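Rechercher dans la revue Tous les champs OK

Décembre
Par Henk Nijs et Tineke Verstraete

4. La durée de vie des vêtements de coton dans le ménage

4.1 Ce que les carnets permettent de mesurer

Dans la section précédente, nous avons traité l'achat. Nous passons maintenant à la période beaucoup plus longue pendant laquelle le vêtement est porté, lavé, rangé et de nouveau porté. La littérature sur ce sujet reste assez mince. Les travaux de laboratoire donnent une résistance à l'abrasion, exprimée en cycles, mais un ménage ne se comporte pas comme un appareil d'essai. Vanhove a déjà fait cette remarque pour le linge de lit, et nous pensons qu'elle vaut davantage encore pour les vêtements de dessus, dont l'usage dépend de la saison et de l'humeur.

Notre enquête a suivi 232 ménages pendant 14 mois. Chaque ménage a tenu un carnet dans l'application Cleteo, où il notait les lavages, les réparations et la sortie définitive de chaque pièce marquée. Par « sortie », nous entendons le don, la vente, la mise au rebut ou la transformation en chiffon. Les pièces perdues ont été comptées à part. Il faut préciser que le marquage a été fait par les participants eux-mêmes, avec une étiquette cousue ou thermocollée, et que nous n'avons pas contrôlé la pose.

Au total, 4 000 pièces ont été inscrites au début de l'enquête. Sur ce nombre, 356 sont sorties du ménage avant la fin de l'observation. Le chiffre peut paraître faible. Il est pourtant cohérent avec une durée d'usage de plusieurs années, et il nous oblige à la prudence quand nous parlons des causes : la plupart des vêtements inscrits étaient encore en service à la clôture des carnets, et nous ne savons rien de leur fin. L'analyse de survie présentée plus loin tient compte de cette censure à droite.

4.2 L'usure déclarée et l'usure constatée

Les participants devaient choisir un motif principal de sortie. Le motif « usé » vient en premier pour les chaussettes et les sous-vêtements. Pour les tee-shirts et les chemises, c'est la taille qui domine, suivie par la lassitude - le mot est celui des répondants, nous l'avons gardé. La décoloration est peu citée comme motif unique, mais elle revient souvent dans les commentaires libres, surtout à propos du noir et du bleu marine. Les imprimés couvrants en souffrent moins, du moins dans la perception des gens ; plusieurs répondants écrivent qu'un vêtement à taches de couleur « vieillit sans qu'on le remarque ».

Cette différence entre usure déclarée et usure constatée mérite une attention particulière. Quand les pièces sorties nous ont été remises, nous avons examiné le col, les aisselles et l'ourlet du bas. Un vêtement déclaré usé présentait dans bien des cas un seul défaut local, par exemple un trou au niveau de la ceinture, alors que le reste du tissu avait conservé sa masse surfacique. À l'inverse, des pièces données comme étant « en bon état » avaient perdu une part sensible de leur épaisseur aux épaules. Le dialogue avec les centres de tri, comme l'atelier Ustum, a confirmé que les trieurs se fient au toucher autant qu'à la vue.

4.3 Le rangement

Le rangement a été moins étudié que le lavage. Il intervient cependant de trois manières : par le pli marqué, par la lumière et par l'accès. Une pièce placée au fond d'une pile est portée moins souvent, et son usure se trouve retardée d'autant. Les ménages qui plient à plat et empilent déclarent porter régulièrement une part plus petite de leur garde-robe que ceux qui suspendent. Nous n'avons pas trouvé d'effet net du pli lui-même sur la solidité du jersey. La figure 3 se rapporte au pliage en bloc, la forme la plus courante dans notre échantillon pour les tee-shirts.
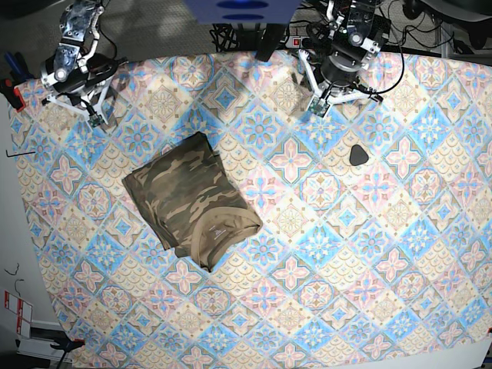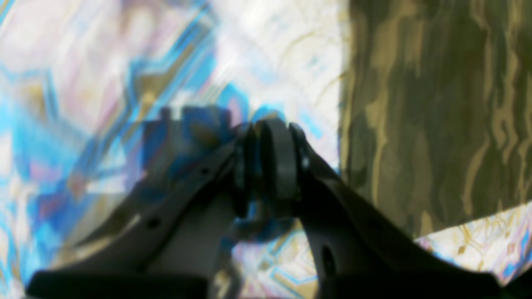 Figure 3. Première vue : tee-shirt à motif camouflage, plié, sur une nappe imprimée de motifs répétés. Seconde vue : plan rapproché, pris au même endroit.

L'effet de l'accès est plus difficile à isoler. Les ménages qui disposent d'une armoire spacieuse ont aussi, en général, plus de vêtements, et les deux variables varient ensemble. Nous avons introduit le nombre de pièces par adulte comme variable de contrôle ; le coefficient du rangement diminue alors, sans disparaître. Une expérience où l'on changerait seulement l'ordre des piles serait souhaitable, mais elle demande des participants une discipline que nous n'avons pas osé exiger.

Reste la question de la saison. Les vêtements mis en boîte pendant l'hiver ont été inscrits comme « au repos », et leurs mois de repos sont soustraits de la durée d'usage. Ce choix est discutable et nous y revenons en section 5.

Commentaires (3)

mireille_d
Merci pour cet article. Est-ce que les vêtements d'enfants sont inclus dans les 4 000 pièces ? Chez nous c'est toujours la taille, jamais l'usure.

Tineke Verstraete
Bonjour, oui, mais seulement à partir de six ans. Le tableau par âge se trouve en annexe.

P. L.
Le lien vers l'annexe ne fonctionne pas chez moi. Et je ne comprends pas pourquoi les pièces perdues sont comptées à part, un vêtement perdu est bien sorti du ménage.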